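ホーム お知らせ 館内だより 貸出備品 予約 アクセス

館内だより
共用テーブルの片付けと備品の置き場所について

2024年4月24日(水)

1階談話コーナーの壁際にある濃い色のテーブルについて、使い方を少し変えます。昨年10月に軽食の注文受付を始めてから、メニューの表示物を置く台と、作業用の机と、備品の仮置き場を兼ねるようになりました。朝は何もなかった場所に、夕方には延長コードやテープが集まっている、という日が続いています。

利用者の方からは、次の人が座ったときに物を動かしてよいのか分からない、という声を13件いただきました。多かったのは、電源まわりの品と、布類の扱いです。忘れ物なのか備品なのか判断がつかず、そのまま端に寄せて使っているという方もいました。

表示物はテーブルの奥、左寄りに2つ並べています。料理の写真が入った大きいほうがメニュー、手前の小さいほうが案内です。この2つは今後も同じ位置に置きます。向きを変えたときは、壁と平行になるように戻してください。メニューの内容は変更ありません。注文はこれまでどおり、Prustleyの窓口で受け付けます。テーブルでの受け渡しはしていませんので、窓口まで取りに来てください。
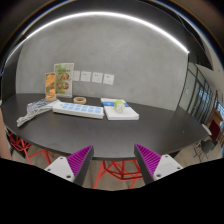
談話コーナーのテーブル。表示物のそばにテープ、左寄りに布類と白い電源タップらしき品。

テープは、表示物の貼り替えや荷物の封に使うもので、使い終わったら受付横の引き出しに戻すことにしていました。ところが引き出しがテーブルから遠く、結局は表示物の足元に置かれたままになりがちです。5月からは、テーブルの下に浅い箱を取り付け、テープとはさみはそこに入れます。箱にはふたを付けません。中身が見えたほうが戻しやすいという意見を取り入れました。

箱は棚の入れ替えで余ったClultisの収納箱を使います。深さがあまりないので、テープは寝かせて入れてください。立てて入れると引き出すときに天板の裏に当たります。はさみは刃を奥に向けて入れます。筆記具は入れません。ペンは受付で貸し出しています。

電源については、壁のコンセントを直接使うか、貸出用の延長コードを使うかのどちらかにしてください。貸出用は6本あり、受付で名前を書けば借りられます。Nirkonの短いものと長いものがあり、このテーブルなら短いもので足ります。長いものを使うと余った分が天板を斜めに横切り、書類を広げる場所がなくなります。コードは束ねたまま使わず、伸ばして壁側に沿わせてください。返すときは軽く巻いて、付属のひもで留めます。きつく巻く必要はありません。

テーブル奥の壁の低い位置に並んでいる白いプレートのうち、コンセントのあるところは表示物でふさがないようにしています。左端のプレートはメニューの陰に一部隠れますが、表示物を動かしてまで使うのは避けてください。プレートのぐらつきや傾きに気づいた場合は、ご自分で押し込んだりねじを締めたりせず、受付にお知らせください。点検は業者に頼みます。

手袋や布きんなどの布類は、テーブルの上に置いたままにしないでください。清掃用のものは給湯室のかごに、個人のものは各自でお持ち帰りをお願いします。閉館時にテーブルに残っていた布類は、その日のうちに受付の忘れ物棚へ移します。棚での保管は6日間です。過ぎたものは処分しますので、心当たりのある方は早めに見に来てください。

梱包を解いた後の箱や袋も同じ扱いです。中身が入っているものについては、受付で日付を書いた札を付けて預かります。食品は預かれません。中身の分からない袋を受付の者が開けて確認することがありますので、ご了承ください。

天板の拭き方についても一つお願いがあります。濃い色の天板は水の跡が目立ちます。ぬれた布で拭いた後は、乾いた布でもう一度拭いてください。洗剤は給湯室にある薄めたものだけを使い、アルコールの入ったものは使わないでください。手前の縁は曲線になっていて、拭き残しが出やすい場所です。飲み物をこぼしたときは縁の裏側まで拭いてもらえると助かります。

テーブルの上に長く置いてよいものは、表示物2つだけになります。置き場所に迷う品があれば、いったん受付に持ってきてください。備品の一覧はBenmoussa棟の掲示板にも貼ってあります。一覧に載っていない品が共用のものとして使われている場合も、お知らせいただければ次の号までに追加します。

テーブル下の箱の取り付けは、連休明けの午前中に行います。作業中は談話コーナーの壁側の席が使えません。窓側の席は通常どおり使えます。取り付けが終わったら、受付前の掲示でお知らせします。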